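Section 4. Setting Up the Commentary Position

This section covers the Clalline commentary unit at a sports venue, from unpacking to the first line check with the studio. It assumes the main mixer has been installed and that the venue has supplied a network drop at the commentary desk. If the network drop is missing, complete Section 3 first.

4.1 Before you start

You need the commentary unit, its power supply, up to two headsets, one network cable, and the event code issued by your station. The event code is valid for one broadcast only. A code from an earlier game will be accepted at sign-in but will not open a line to the studio.

Caution: Do not connect a headset while the unit is starting up. The start-up tone is sent to the headset jacks at full level.

4.2 Connecting the unit

1. Place the unit on the desk with the talk buttons facing the commentator. Leave the side vents clear.
2. Connect the network cable to the port marked LINE A. LINE B is the backup port and is covered in Section 6.
3. Connect the power supply and lock the collar by turning it clockwise.
4. Press and hold the power button until the status light turns amber.
5. Wait for the status light to turn green. If it stays amber for more than two minutes, go to 4.5.
6. Connect the play-by-play headset to jack 1 and the color commentator's headset to jack 2.

Note: The studio identifies each voice by jack number. If the two commentators change seats, move the headsets with them.

4.3 Entering the event code

1. Press MENU, then select Event.
2. Enter the code with the number keys. Codes do not contain letters.
3. Press OK. The display shows the name of the venue and the name of the receiving studio.
4. Check both names. Stations that share the Wudanberg studio with Hokthorpe Radio should also check that the program name is their own.

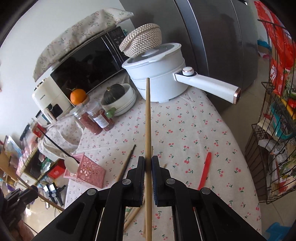 Photo: Chia-hao Cheung

If the venue name is wrong, press BACK and enter the code again. Do not edit the venue name by hand. The name is used to label the recording, and a changed label will prevent the studio from finding the file after the game.

4.4 Setting levels

Levels should be set with the stadium public address system running, if possible. Commentators speak louder over crowd noise, and a level set in a quiet booth will usually be too high by the opening play.

1. Set both headset microphone controls to 51.
2. Ask the play-by-play commentator to call a few seconds of imaginary action at game volume. Normal speech is not a useful test.
3. Adjust the control for jack 1 until the meter peaks in the upper green segment. Brief amber peaks are acceptable.
4. Repeat for jack 2.
5. Raise the crowd microphone slowly until it can be heard under the voices.
6. Set the headphone volume for each commentator separately. This does not affect what is sent to air.

Caution: A microphone control set to 100 bypasses the limiter. Do not use this setting on air.

Note: The cough button mutes the microphone only while it is held down. The talkback button mutes the microphone to air and opens it to the producer. Commentators new to the unit should try both before the line check.

4.5 Line check

1. Press CALL. The studio line opens and the status light flashes green.
2. Wait for the studio operator to answer in the headset.
3. Identify the venue and the event, then count to ten on each microphone in turn.
4. Ask the operator to confirm program return and talkback.
5. Leave the line open. Closing it releases the booking.

If the display shows error 239, the unit has power but cannot reach the network. Check that the cable is in LINE A and fully seated, then restart the unit. If the error returns, ask the venue to confirm that the port is active.

If the studio can hear the commentators but they cannot hear the studio, check the return selector on the rear panel. It should be set to PGM. On units fitted with the older Shek interface, the same position is marked RTN 1.

For packing up and closing the line after the broadcast, see Section 5.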